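Open Day Walk-Through Checklist, Two-Arm Bench
Marnon Robotics Hall, Brurdale
Form 3081, with inspector's comments

1. Visitor line taped and clear of both arms' reach. OK
Comment: Nice wide line this time! Kids can still see everything from behind it.

2. Emergency stop tested from the operator's chair and from the visitor side. OK
Comment: Pressed both, twice. Both arms stopped right away and stayed stopped until reset.

3. Bench clear of tools, cups and paper. OK

4. Pouring demo run at show speed before doors open. OK
Comment: I love this one. One arm has the jar, the other comes down from overhead with the bottle upside down over it. Please keep the group quiet for the first run so the presenter can talk over it.
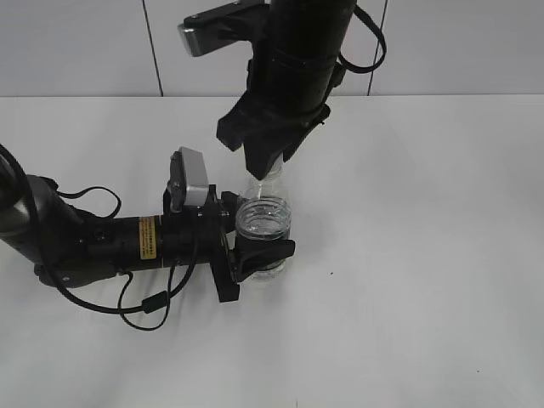

Last changed: October 2025

5. Warning label present on side arm. OK

6. Cables. OK WITH COMMENT
Comment: Loops under the side arm hang low, and some of that slack is needed for the wrist. Run the full reach once more after lunch and watch that nothing snags. Fosel has spare clips in the gray cabinet.

7. Grip force on plastic bottles set to 5 on the Boutros panel. OK
Comment: Higher than that and the thin ones buckle.

8. Cap demo: side arm holds the bottle, top arm lines up over the cap. Hands stay out until both arms are parked. OK
Comment: Two arms meeting on one little bottle, and people lean in for it every time. Put a second host on the line for this part.

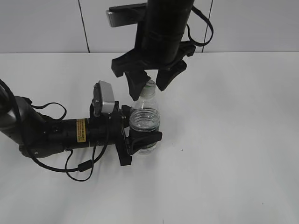
Fosel wrote back that the second host is fine for the morning but the afternoon groups are bigger, and asked if the line could move back another step after lunch. Yes, please do. Tape is at the desk.

9. Floor dry, towels within reach, power strips off the floor. FIX BEFORE OPENING
Comment: One strip was still under the bench. Hang it on the hook.

10. Room count posted at door (limit 370). OK
Comment: We had 663 through over the whole day in March, so the door host needs the clicker again.

11. Single-arm hold, for groups that come in late. OK
Comment: Short, simple and a great place to take questions.

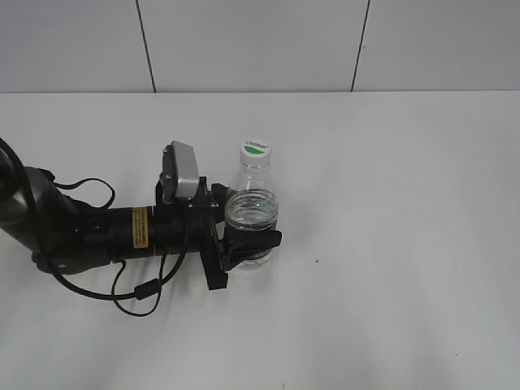
Item 11, side arm at the bottle.

12. Arms parked and power off at close. To be signed at end of day.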